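Montes, 01/05/2024

I have lived in this country long enough to dream in English, but until last summer I had never learned how to be quiet in it. This post is about that. I will try to write it in order, but I know myself, so please be patient.

My work is translating manuals and contracts. All day I sit with words, and in the evening I read more words, and between these two I talk on the phone with my sister, who has many words also. When I moved from Tillberg to Montes I thought the smaller town would make my head more calm. It did not. I only brought the same head to another desk.

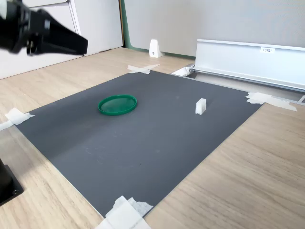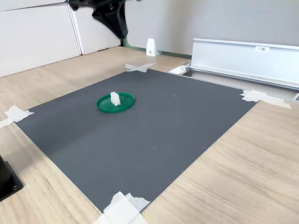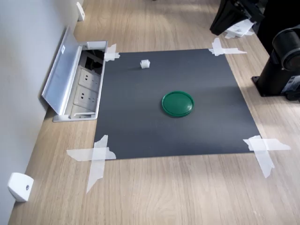
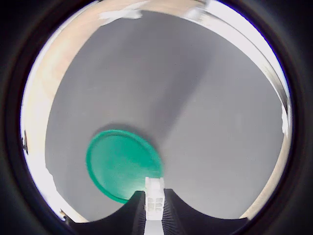
In July I started to walk. I don't mean hiking, I have no special shoes and no poles. I mean that I closed the computer at the end of the afternoon and went out of the door and walked until I wanted to turn back. The first evening this was four blocks. I remember it well, because I was a little ashamed. A person who can work ten hours without standing up should be able to walk more than four blocks without becoming bored.

But I was bored, very much. I kept touching my pocket to feel the phone. I thought about a sentence in a contract, where the word "shall" was used in two different meanings, and I solved it in my head, and then I had nothing to solve. So I went home and told my sister that walking was not for me. She said that I had said the same thing about olives.

The next week I tried again, this time with the phone left in the kitchen. I took the road that goes behind the school and down to the old canal. There is a path there, with gravel in the beginning and then only packed earth. On one side you have the water and on the other side the back gardens of people. I learned who has tomatoes and who has only plans for tomatoes. I learned that a brown dog lives at the house with the blue fence, and that he barks when you come but not when you leave. I find this polite in some way, although I can't explain why.

I should say something about the language, as I promised it in the first lines. In my own language I can be silent with another person and it feels like nothing. In English I always felt that silence was a mistake of mine, a place where I should have known the right phrase. If the woman at the bakery waited two seconds, I filled the two seconds. "Nice weather." "Busy today." I collected these little phrases the way other people collect coins, and I spent them everywhere. In the evening I was tired from it, and I thought I was tired from work.

On the canal path you meet people too. In the beginning I prepared myself. I saw a man coming from far away and I was already choosing between "good evening" and "hello" and "how are you," and I was thinking about whether he would stop if I asked how he was. Then he came near, and he only moved his chin up, maybe one inch, and went past. The next one did the same. An older couple with a stroller smiled and said nothing. It took me several evenings to understand that this was the complete conversation, and that I had not failed in it.

Now I also do the chin. I practiced it in the bathroom mirror, and I am not ashamed to write this. My first ones were too big, like a horse that doesn't want the bridle. I think they are good now.

By the end of that month I was walking every day when it didn't rain, and on two days when it did. I bought a step counter for the wrist, used it for one week, and put it in a drawer. One evening it showed 1401 steps when I was sure I had done much more, and I was angry with it the whole way home. I didn't want to have a boss on my arm. My sister has the counter now and is very happy with it. She tells me her numbers on the phone.

The longest walk I have done so far was from Montes to Jerkton, along the canal and then over the fields. I took the bus home. I had planned to take a book to read on the bus, but I forgot it, and I looked out of the window and it was enough. In Jerkton I ate a cheese sandwich on the steps of the library, which was closed. The sandwich was not good. I would still do it again, maybe with a better sandwich.

There were bad weeks too. In the autumn I had a big project, 565 pages about the maintenance of elevators, and I stopped walking completely. I told myself that I had no time. The truth is that I had time to read the news in the evening until my eyes hurt, so I had time. When I came back to the path the leaves were already down and the tomatoes were gone. The brown dog barked at me like at a stranger. I deserved it, I think.

In winter I walk at lunch because of the dark. It is a different path at noon, more mothers, more bicycles, and the light comes low over the water so you have to look at your feet. I wear the old coat from Tillberg, with the lining that is open on the left side. Everything I put in that pocket goes down to the bottom of the coat and stays there. I have one key in there that I can feel but can't reach.

A few readers asked me after my last post if I listen to something when I walk. I tried it. I tried a course in Portuguese, and a long series about the history of salt, and I liked the salt very much, but after it I could not remember anything about the walk. So I listen to the salt when I wash dishes now. I am on the part about taxes.

I was also asked if my English has become better from all this. I don't think so. I still mix up "in" and "on," and I still have to stop before "thorough" and "though" and decide which one I need. But last week at the bakery the woman was looking for change, and she looked for a long time, and I stood there and said nothing at all. She gave me the coins and I lifted my chin a little. She did it back.

For the spring I would like to walk to Narkstead. There is supposed to be a path the whole way, but the map on the board by the canal is so old that the sun has eaten the green from it, and I can't see where the path crosses the railroad. If any of you have walked it, please write to me which side of the water is better, and if there is a place to sit down in the middle.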